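Folic acid and iodine before trying for a baby – how early, and do I need both?

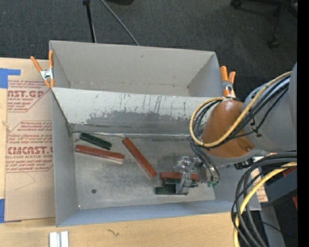

Two-compartment metal bin with red-brown and green bars in the front section

Posted by geltport_gardener, 10 August 2021

Hello everyone, I've been reading this board for ages but this is my first post, so please be kind! My husband and I have decided we'd like to start trying after our move to Geltport is finished, and I went to the chemist this morning to sort out a supplement. Well, I stood in front of that shelf for far too long. Some packets said folic acid only, some had iodine as well, and one had such a long list on the back that I gave up and went home with nothing.

My sister only started taking anything once she had a positive test and her little fellow is perfectly healthy, so am I being overcautious? I eat fairly well (lots of spinach, eggs, bread from the supermarket) and I've never had any thyroid trouble. I'd just like to know when to start, and whether I need both things or can get by with food.

mumof4_prumitz

What a lovely thing to be planning, congratulations! I've had 4 of them and learned something different each time, so take this as one mum's experience.

My GP told me to start folic acid at least a month before trying and carry on through the first three months. The usual amount on the packet is 400 micrograms, though some pregnancy ones have more. The reason for starting early is that the baby's spine and brain begin forming in those first few weeks, often before you've even missed a period. Your sister's boy is fine and most babies are, but you have the chance to get in ahead, so I'd take it – spinach and all! Keep eating the spinach too.

With iodine, I was told 150 micrograms a day when planning, pregnant or breastfeeding, unless you have a thyroid condition, in which case ask first. Don't go for kelp or seaweed tablets, as the amount in them can be all over the place.

One more thing and then I'll stop rambling. Book a proper check-up before you start. Mine picked up that my rubella immunity had dropped, and I had to have the jab and then wait a month before trying. I was cross at the time but glad later.

oravgate77

i just took a normal multivitamin and was fine, they're all the same

teacup_and_toast

Sorry to disagree with the post before mine, but please do check the label on an ordinary multivitamin. Some contain a fair bit of vitamin A in the retinol form, and too much of that isn't recommended in pregnancy. Your pharmacist will happily read the back of the box with you (mine had her glasses on and everything).

Also, some people need a much higher dose of folic acid, on a doctor's advice. That includes anyone with diabetes, anyone on epilepsy medicine, and anyone with a family history of spina bifida. If any of those ring a bell, mention it at your appointment before you buy anything. Good luck with the move, and do come back and tell us how you get on!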